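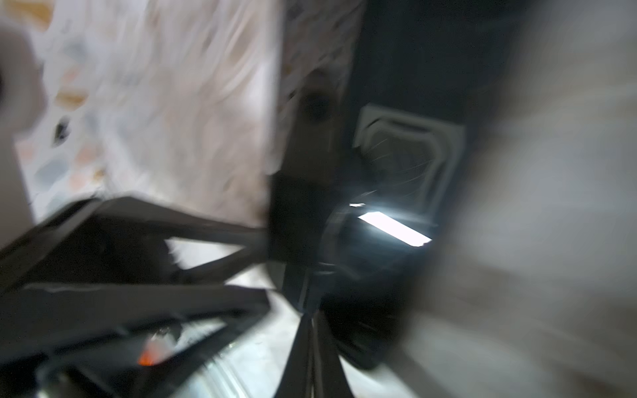

Terrazzo-pattern surface, left, with the crumpled sheet material next to it.

From: Valdemar Juhl
To: surfaces list
Subject: Re: Terrazzo pattern, color matching and film storage

On Saturday the list member at Groen wrote:

> We have two remnants of terrazzo-pattern sheet, both bought as
> "light gray, mixed chip". Side by side they do not match. One has
> yellow chips, the other has none that I can find. Is there an
> agreed way to describe these so that the next order is right?
> Also, do you leave the protective film on offcuts in storage?

First question. There is no agreed way that I know of. The supplier names are no help, as Prodimari and Asine both use "light gray" for grounds that differ under the same lamp. I write down the ground color first, then each chip color, then which color has the largest chip. For the surface in the picture my line would read: ground pale gray-white; chips mustard yellow, salmon pink, blue-gray, black; largest chip mustard. The black is the one to watch. It is the darkest color in the pattern and the eye goes to it, so a sheet with more black in it will look like a different product even when the ground is the same.

Do not judge from a small piece. The chips are irregular in shape and spacing, and a hand-sized sample can miss a color completely. Your remnant without yellow may be from the same pattern. Lay it face up, look over the whole area, and then decide. If it is smaller than a sheet of letter paper I would not decide at all.

Color temperature matters more than I expected. I compare at 4000 K and again by the window before noon. Salmon chips shift the most between the two, blue-gray the least. My Asine pieces are marked 3233 and 3873 on the back, and by the window in November I could not separate them. Under the lamp the second is clearly pinker.

Second question. I take the film off anything that will be stored for over 12 months. Left on longer, the adhesive on the Fleneo film stayed on the face in patches and had to be rubbed off with a citrus cleaner. Clean tissue between the pieces does the same job. Store flat, face to face, with the heavier pieces at the bottom.

If you still have the delivery note for either remnant, please post the batch line. The product name alone will not settle it.

Valdemar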